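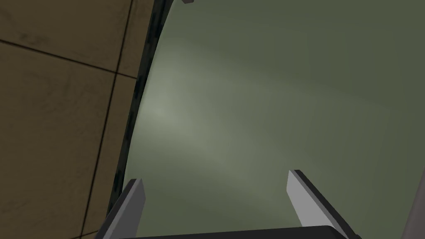 The bus from the airport drops you outside a shuttered bakery, and if you're me you then walk the wrong way for twenty minutes with a suitcase that has one bad wheel. I'd been told Bullia was the sort of town where you couldn't miss the cinema. I missed it twice. It's behind the fish market, down a slope, with its entrance on the side you don't expect, and by the time I found it the opening film had started and a very patient girl in a festival T-shirt was holding the door with her foot.

So I began my first Bullia Short Film Week by standing at the back in the dark, breathing heavily, watching a man in a rowing boat argue with his father about a radio. I loved it. I still don't know what it was called.

Short film festivals are a funny business and I've been to more of them than is good for me. The big ones have turned into job fairs with screenings attached. You meet people who've flown across a continent for meetings and seen one programme, the one their own film was in. Bullia goes the other way. There's one screen (one!), it has 536 seats, and everything is shown on it, one after another, from ten in the morning until the last bar shuts. Nothing clashes with anything. If you want to see the lot, you can, and plenty of people do, with cushions.

This year 2168 films were sent in and 36 got through. I asked Tõnu Kütt, the man who runs the programme, how on earth you get from the first number to the second, and he gave me the look of somebody who has been asked this at every dinner since Easter.

"Slowly," he said. "And with arguments. I had a favourite that everyone else hated. It isn't in. I'm still cross."

He wouldn't tell me which one. I tried again on the last night, after he'd had some wine, and he still wouldn't.

Kütt used to be a projectionist, and you can tell. He doesn't introduce films from the stage like most programmers do, with the long thank-yous and the joke about the microphone. He says the title, the name of the director and how long it is, then sits down in the third row. On my second morning the subtitles on a comedy slipped out of time, so that people were laughing at lines before they'd been said, and he was out of his seat and up the stairs before I'd worked out what was wrong. They started it again from the beginning. The jokes went down better the second time, oddly.

The competition is split into two strands, which I'll call the tidy one and the messy one, though the brochure has grander names for them. The tidy one is stories: a beginning, a row, a kitchen, an ending. The messy one is everything else. I went in expecting to prefer the stories, as I generally do, and came out having changed my mind by lunchtime on the first full day.

What did it was a film called Pretoda. It runs eighteen minutes and I couldn't tell you the plot if you paid me. A woman phones a series of lost property offices and asks for things that can't have been handed in: a smell, an afternoon, her brother's old voice from before it broke. The people on the other end are all very polite. One of them goes off to look. You hear his footsteps going away and a drawer opening, and then you wait, and wait, and the whole cinema was leaning forward as if he might come back with it under his arm. I cried, which I put down at the time to the early flight.

Pretoda won the main prize in the end, and I'd like to say I called it, but I'd put my money on the other one everybody was talking about. That was The Ferryman's Sums, which is a lovely, sturdy piece of work about a man on a river crossing who realises he's been giving people the wrong change for years and decides to put it right, door by door. It's funny and very well acted, and it got the audience award by a mile. You'll probably see it somewhere. It has that look of a film that will be on a plane by next summer.

My own private prize goes to the Zariņš retrospective, which was tucked into the late slot, when sensible people had gone to eat. I'd never heard of Zariņš before, and I felt a bit of a fool about it when I saw how full the place was at eleven at night. Six little films, none longer than a quarter of an hour, all made in the same block of flats with the same handful of neighbours getting older from one to the next. The caretaker's dog is a puppy in the first and is being carried down the stairs in the fifth. There's no sixth with the dog in it. The woman beside me, who had clearly seen them all before, put her hand over her eyes when we got to the stairs, and I ought to have taken the hint.

You do eat badly, I should warn you. The gap between the afternoon programmes is too short for a proper meal and too long to stand about in, so the entire festival walks up to the same kiosk and queues for the same potato pancakes. I had them five days running. By the fourth the man serving had stopped asking me what I wanted. On the plus side you end up talking to everyone. I met a sound editor who'd worked on three of the competition films and wouldn't say a bad word about any of them, and a retired dentist who comes every July and keeps a notebook with marks out of twenty. (He gave Pretoda eleven. We had words.)

The jury was a small one this year and kept itself to itself, down at the far end of row F, sharing a bag of something. At the bigger festivals juries get walked about like racehorses. Here they queued for pancakes too, and I overheard one of them on the phone, telling somebody at home where the spare fuse was.

Money is the thing people talk about when the lights go up, as it is everywhere. The cinema belongs to the town, the roof needs doing, and the main sponsor for the past few years, a paint company called Pakton, is staying on for one more edition with no promises after that. Pakton's advert played before every single programme. It's a man painting a fence to an accordion tune, and by midweek the audience was humming along, and on the closing night a few people stood up and did the brush strokes. I hope somebody from the company was in the room. You can't buy that kind of affection, although I suppose they did.

There are rumours of a second screen. A disused chapel has been looked at, up by the water tower, and some of the younger programmers are keen, because it would let them show longer work and repeat the popular things. I can see the sense in it. I got turned away from exactly nothing all week, but I did sit on the stairs for the closing ceremony, and the stairs are stone. All the same I found myself hoping, quite selfishly, that it would take them a long while to sort out. Part of the pleasure of Bullia is walking out at midnight with five hundred people who've all just seen what you've seen. You hear your own argument being had by strangers three steps ahead of you, and sometimes you catch up and join in.

I asked Kütt about the chapel and he shrugged. He said the acoustics were terrible and the pigeons were worse. Then he asked what I'd thought of the rowing boat film, the one I'd caught from the back on the first night, and I had to admit I'd missed the title and the first few minutes. He looked truly pained. He fetched his keys.

That's how I came to be sitting in row C on the final morning at half past eight, with a coffee and the place to myself apart from a cleaner working her way along the back, watching the whole thing from the start. The radio turns out to be the father's, and it matters a good deal more when you know why it's in the boat. The film is called Long Wave. It didn't win anything.

Then I walked up the hill for the airport bus, going the right way this time, with the wheel on my suitcase finally gone and a pancake in my coat pocket.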